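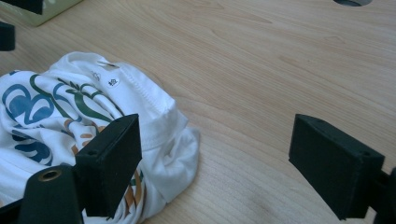
On October 8, 2022, a list member in Drososen wrote:

> I do not understand why we still accept T-shirts in the Fosmont
> exchange. The shelves are full of them and people want coats and
> children's shoes. Last March we paid to send 900 kilos to Henari
> for rags, and most of that was T-shirts. I propose we stop taking
> them until spring.

Dear all,

I have thought about this for several days, and I would like to answer slowly, also for the new people on the list.

It is true that we get too many. A T-shirt is cheap to buy and easy to give away, so it comes to us first. But I am against a full stop. When the shop in Kos refused T-shirts one winter, the bags were left at the door at night, in the rain, and then everything inside was good only for rags, the coats too. I was there and I helped to carry them.

I also want to say something about Henari. They pay us nothing for white cotton, but they take it without a transport fee if it comes sorted by color. The invoice from March was 278 euros, and most of this was for mixed bags. If we sort before we send, we keep the greater part of that money.
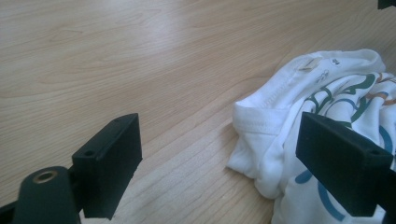 One reader wrote to me off the list that sorting is fine on paper, but the evening team in Fosmont already goes home at ten, and she will not ask them to stay longer. I agree with her. My idea is to ask the giver to do the first sorting: whites in one bag, the rest in another. In Kos we put a sign at the entrance, in three languages, and after a few weeks most people followed it.

The second point is the condition. Our rule says "clean and wearable," and everyone reads it differently. For me a small stain under the arm means rags. A stretched collar is still wearable, for sleeping or for painting a wall. A faded print is no problem at all,

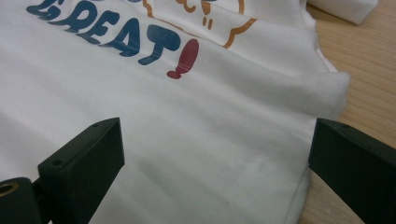 and some of the students even look for old prints first. I would like to have this written in the rule, so that we do not discuss it again at every table.

Please also remember the storage. The room in Drososen costs us around 3,000 a year, and half of it is used for things we could move on in a week.

Can we try the two bags until March and then decide? I can write the text for the sign. I need someone to check my English and someone else to print it.

With kind regards from Kos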